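Preaching Through the Year, handout 2 – Mark in small pieces

I'm a slow reader, and Mark is not a slow book, so we have a problem right away. Everything happens "immediately." Read all of chapter one out loud before you write a word of your sermon, please – I mean out loud, in a room, with the door shut!

When I was at Ridgeway I tried preaching the parable of the sower and its explanation on the same morning. Big mistake. The explanation ate the story. These days I pick one and let the other wait.

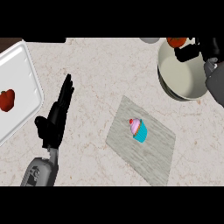
One student from last term's group wrote back that she'd tried splitting them and people just felt cheated, as if she'd left out the answer. Fair enough. Her folks at Dillel know their Bibles well, and mine didn't.

For next time: read Mark 5, the part with the pigs (2,000 of them, verse 13). Bring one page on who is afraid in that chapter, and of what. Skip the commentaries until you've got a draft – I'll lend mine out after class. We'll get to the Advent readings in December.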